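Notes – gym open evening, Tresinen hall. Keep to 13 mins, Fiona is timing.

Hello, thanks, toilets on left. Who I am – 21 years lifting, never won owt, still here.

Main point: off season. Most first timers diet too long and start to hard. Marthinus story (squat, July, the belt). Pause for laugh.

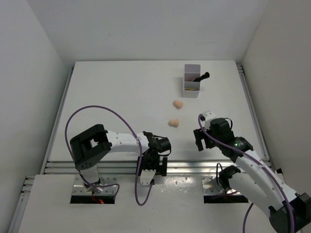

How many weeks should a first show prep be?
Depends how lean you start, but I'd give it 21 and leave slack for a bad week.

Then posing. Practise tired, after legs, no mirror. Heather held her quarter turns 40 seconds each by the end – ask her to stand up if shes come.

Food – dont read the whole list out. Rice, eggs, mince, fruit. Salt stays in. Water stays in!!

Masters class: Alistair started at 41. Skip if running late.

Questions, then Blair on entry forms. Hand mic back.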